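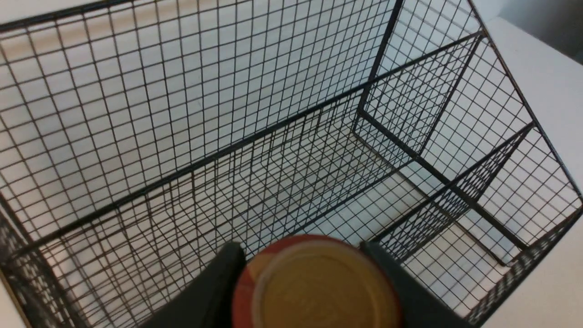

**Desk amnesty, week two**

The wire baskets have arrived at the Brunet office, and with them the end of the windowsill as a filing system. Everyone gets one. Pens fall straight in, paper clips fall straight through, and Esmaeil Ebrahimi has already asked whether a basket inside a basket counts as one basket. It does not.

Please clear your sill by the first Friday in March. Anything still there goes to the Skina storeroom, where it will join five staplers and the good scissors, last seen during the Juluvell move. Spare baskets are by the printer. Lids were not ordered.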